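4.2 Shelf restocking: shift start

The Tiltberg cell takes over the reaching and placing at the packet shelf. Shelf staff at Florkura now load stock, check labels and clear faults. Plan for one person per cell from 6:00 a.m.

1. Press STOP and wait for both arms to park.
2. Put overflow packets in the wire baskets on the side rail.
3. Close the guard and select job 508.

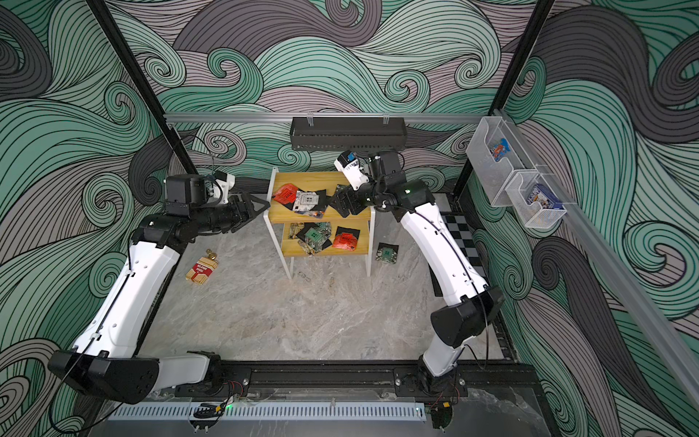 Filov Pathirana

Packets may overlap on either board, as on the lower one in this cell. Leave them - the arms sort the pile, and staff no longer straighten it by hand.

4. Set the speed to 200 for the first run, then 1000.
5. Log any packet left on the floor panel at the end of the run.

CAUTION: Do not reach past the grippers to pick up a packet. Press STOP first.

Note: Fault 2100 means a missed grip. Clear it at the panel before calling maintenance.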